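Billham Hall Shared Workspace - Fit-out and Tidying
Progress report to the Economou Fund
Reporting period: September
Submitted: October 2025

1. Status

Work on the main floor continued through the period. The sequence agreed in the previous report was kept: clear the surfaces, move the light furniture, then deal with the power leads. Surfaces are the current item. Light furniture is part done. Power leads have not been started.
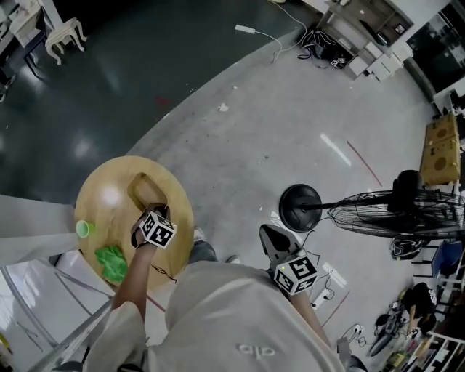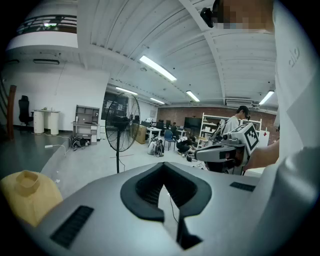
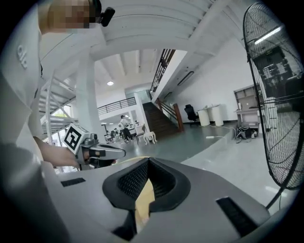 2. Main floor, tables and surfaces

The round table has a light wooden top with a rounded rectangular handle cutout near its edge. The cutout is the agreed handling point for all moves. The first picture has the tabletop at a tilt with a lime-green cup and a bright green cloth still on it. The handling instruction has been amended as a result and now reads: clear the top completely, wipe, then tilt. The earlier wording allowed small items to stay in place for short moves, and that allowance is withdrawn.

The top has a glossy look under the ceiling lights and shows smears readily. Wiping is done with a damp cloth followed by a dry one. Polish has been left off the supply list.

3. Floor

There are two floor surfaces at the round table: pale gray concrete and a dark green glossy epoxy. The boundary between them is used as the working line for furniture positions. The table and its seating are to stand fully on one side or the other so that legs do not straddle the change in surface.

Felt pads were ordered from Kika for the chairs and stools, 300 in total, to cover this floor and the mezzanine with a reserve. Fitting is planned for the next period. Until the pads are on, seating is to be lifted and not dragged across the epoxy.

Loose paper is still being found on the concrete after clearing. A sweep has been added at the end of each session.

4. Power and cables

This is the weakest part of the period. White cables run across the gray floor from a power adapter toward a tangle of black cables and devices beside the white desk with drawers. The proposed work is as follows:

- Sort and label every lead at the desk. Remove any lead with no device attached.
- Raise the adapters off the floor and fix them to the desk.
- Fit cable trunking (Imus, white) along the walking route.

The first step needs no purchase and will go ahead. The trunking is on a lead time of 4 weeks from order. The order is waiting for the Fund's approval of the line in section 7.

5. Ceiling and lighting

The hall is lit by fluorescent fixtures under the high white ceiling. One flat fixture is unlit in the second picture. It has been entered on the maintenance list for inspection, and no cause is recorded at this stage. A round recessed light is fitted as well and needs no work. The wall-mounted air conditioning unit is due for a filter clean, to be done on the same visit so that access equipment is hired once.

6. Staircase and mezzanine

The white metal staircase has open treads, and small items left on it can fall through to the floor below. It is to be kept clear at all times and is not to be used as a temporary shelf during tidying. The same rule applies to the edge of the mezzanine at the black railing.

Storage on the mezzanine has been put back to the final stage - the route up the stairs is unsuitable for the larger boxes, and a smaller box size is being priced.

7. Requests and next period

Approval is requested for 2 items:

- Cable trunking, main floor.
- Access equipment hire for the fixture inspection and filter clean.

Planned for the next period: complete the surfaces, fit the felt pads, sort and label the leads at the desk, and issue a revised floor layout. The layout will give a fixed position for the round table. The budget is otherwise unchanged, with 3 invoices outstanding at the close of the period.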